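2018-09-22
By Florent Kurek

The Thin Line at the Edge of the Plate

Most of the wear on a dinner plate happens in a band less than a quarter of an inch wide. The rim is the part that touches the next plate in the stack, the rack of the dishwasher, the side of the sink and the hand that carries it. It is also the part that cools first when the piece comes out of the kiln, and the part where glaze tends to run thin. Anyone who buys tableware in bulk learns to look there before looking at anything else.

The works at Plunville has made plain white ware for hotels, schools and hospital kitchens for most of its life. Its current catalog lists 12 shapes, nearly all of them offered with a colored edge. The edge is sold as decoration. In the decorating shop it is treated as a process problem, and it takes up more inspection time than any other step on the line.

Glaze is a glass. It is applied to the fired or half-fired body as a suspension of fine powder in water, and when the kiln reaches temperature the powder melts and spreads. On a flat surface, surface tension keeps the layer even. On a sharp edge, it pulls the melt away in both directions and leaves the crest with a thinner coat than the wall on either side. The effect is small on a rounded edge and severe on a square one, so the profile of the rim is set at the forming stage with the glaze already in mind. A radius that is too tight will show the body through the glaze. A radius that is too generous looks heavy and pours badly.

A colored band can cover this thinning or make it worse, depending on where it sits in the layer. There are three usual positions. Underglaze color goes on the body first and is sealed beneath the clear coat. Inglaze color is laid on top of the glaze and sinks into it in a second, hot firing. Overglaze color, or enamel, is fired at a much lower temperature and stays on the surface, where it can be felt with a fingernail if the coat is thick.

Each position limits the palette. Cobalt blue will stand almost anything. Greens and browns are dependable. Red is the difficult one. 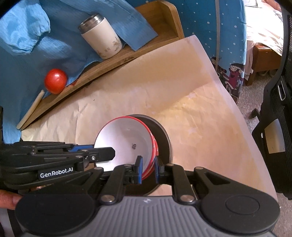
The trouble with red is chemical. Iron gives a red that turns brown as the temperature climbs, and copper gives one only in a kiln starved of oxygen, with results that vary from shelf to shelf. The bright reds of older tableware were mostly cadmium and selenium compounds in an enamel, and these break down in a hot glaze unless they are protected. A white bowl with a red rim therefore asks more of a factory than the same bowl in blue, even though the two may look like equal amounts of work. Modern inclusion stains solve much of the problem by locking the pigment inside a crystal of zircon, which survives the firing and keeps the color away from the food. The crystals are coarse by the standards of the trade, so grinding must be kept gentle. Mill the stain too long and the shells crack, and the color weakens in the next firing.

Plunville moved its red edge from enamel to an inclusion stain in stages. The stain it settled on is supplied under the name Orkix and arrives as a dry powder. It is mixed with a flux and an oil medium until it will hold a line without dripping. The mix has a working life of a single shift. After that the medium thickens, the line begins to drag, and the banding wheel leaves a ridge where the end of the stroke meets the beginning.

Banding itself is simple equipment. The piece is centered on a turntable, the wheel or brush is brought into contact, and the table makes a little more than one turn. Centering matters more than speed. No fired bowl is perfectly round, and a piece that has warped slightly in the first firing will show a line that swells and narrows as it goes around. For a band placed below the rim, this is plain to see. For a line on the crest itself, the edge guides the wheel, and a modest error is lost. That is one reason the crest line is so common on low-cost ware.

The other reason is use. A line on the crest takes every knock, and it would seem a poor place for decoration. In practice a small chip in a colored edge is easy to spot, and a kitchen that has to pull damaged pieces benefits from that. On an all-white bowl the same chip can go through many meals before it is seen.

To compare positions, the shop keeps a rack of test pieces that have gone through repeated wash cycles in a commercial machine. The longest run stands at 3907 cycles. At 1000, the overglaze samples had lost their gloss and the red had begun to go chalky along the inner side of the rim, where the spray strikes most directly. The inglaze samples at the same point showed scratches but no visible change of color. By the end of the long run the enamel had worn through in patches – the inglaze line was duller and complete.

We use cookies to remember your preferences and measure how our pages are read. By continuing to browse you accept their use.

Detergent does more of this damage than abrasion. Commercial products are strongly alkaline, and alkali attacks glass slowly at room temperature and much faster when hot. Low-firing enamels contain more flux and less silica than the glaze under them, so they dissolve first. Softened water speeds up the process. A kitchen that wants its colored edges to last can lower the dose of detergent to the maker's minimum and keep the final rinse no hotter than the local code requires.

Cost has kept enamel in business all the same. An inglaze firing needs a hotter kiln, better shelves and more space between pieces, and it adds some 70 minutes to the schedule at Plunville. Enamel can be fired in a small electric kiln on a short cycle, and a mistake can often be wiped off and repeated. For a restaurant that replaces its bowls every other year, the cheaper line may outlast the bowl. For a school kitchen that expects far longer service, the arithmetic favors the hotter firing.

The works is now testing a red underglaze line on two of its shapes, with the first samples due out of the kiln before the end of September.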